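Toaster AND toaster oven, do you really keep both on the counter?
Fenalby Home Forums > Kitchens > Small spaces and storage

quartzdoubter
Posted 2023-03-15
Every decluttering article says to pick one. My husband says toast out of a toaster oven is just warm dry bread. I think he's being dramatic, but I've also never seen a side by side that wasn't trying to sell me something. We have one decent run of counter and I'd like it back. Who has gotten rid of the slot toaster and not regretted it?

mudroom37
Got rid of ours in September. Don't miss it. Toast takes longer, so what. I put the slices in and go find my shoes.

plainrye
How much longer, though? People always skip that part.

mudroom37
I don't time my toast.

hob_and_kettle
I'm with the husband. A slot toaster has the wires right up against both sides of the bread. An oven has them way up top and way down below and a big box of air in the middle. You can call that toast if you want.

Ours is a Cimell, 2 slots, nothing fancy, bought used.

quartzdoubter
OK but where does everything else go? That's my problem. The toaster by itself is small. It's the toaster plus the oven plus the cutting board plus the dish rack, and then I'm chopping onions on a spot the size of a paperback.

lowshelf_annie
Get an appliance garage! We had one put in with the Annan corner unit and it changed everything. All the ugly stuff goes behind a door.

plainrye
What did that run you?

lowshelf_annie
2000 with install.

plainrye
To hide a toaster.

lowshelf_annie
And a blender. And the coffee stuff. It's our house, we like it.

tilegrump
I'm suspicious of all of this. Appliance garages, risers, those Namix stacking shelves that get pushed on here every spring. You buy a thing to hold your things and now you own one more thing. My sister-in-law's has been sitting in its carton since she moved.

We keep both out. We keep pretty much everything out. Judge away.
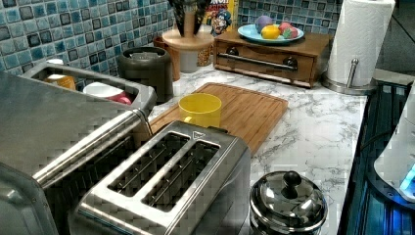 The toaster gets used every morning and the oven gets used most nights, so I'm not hauling either one out of a cabinet. Fruit lives on top of the little drawer box because otherwise it gets forgotten. I have read the 117 rules about clear counters and the people who write them don't seem to cook breakfast.

hob_and_kettle
Nice tile.

mudroom37
See, that would make me nuts. Where do you roll out dough?

tilegrump
I don't roll out dough. If I did I'd move the cutting board.

plainrye
Drawer box is a good idea, at least it gives you a second level. I'd lose the cereal though. Cereal can go in a cabinet.

tilegrump
Cereal can go in a cabinet if you want to hear about it from a kid at 6 in the morning.

lowshelf_annie
I still think you'd all be happier with a door to close. And are you not worried about crumbs? Two crumb trays to empty.

hob_and_kettle
You have two crumb trays in your garage too, Annie. You just can't see them.

quartzdoubter
So that's one person who doesn't time her toast, one remodel, and two for keeping both. I was hoping for something more scientific.

I'm going to put the slot toaster in the basement for a couple weeks and see who complains. My guess is I'll hear about it by the first breakfast — he eats a lot of toast.

plainrye
Time it. Please. Same bread both ways, and write down the setting.

quartzdoubter
Fine. I'll use the stove clock.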